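Gemma Horrocks writes the grasp planner at Jostlow, where a small team trains software on demonstrations recorded with hand-held grippers. We spoke about the release she calls Nisbet.

The old planner looked for the edge of an object and closed on it. "Fine for a box," she says. "With a frosted tub in a white basket it picked the wrong edge, or the basket." Her colleague Jade Catterall recorded over 400 new demonstrations in February, and 244 were kept for training.

Nisbet scores the gap between the fingers as well as the object. One finger has to fit on each side of a wall before the close command is sent. "It's slower – 21 milliseconds more per plan," Horrocks says. "I can live with that."

Worn foam pads still upset the contact estimate, and she has no fix yet.
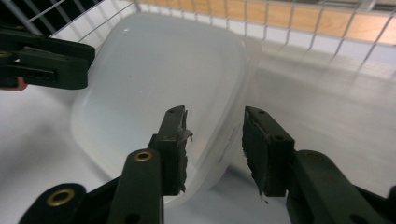 What comes next

Catterall is moving the logging tools over to Jaltance. Horrocks wants lids.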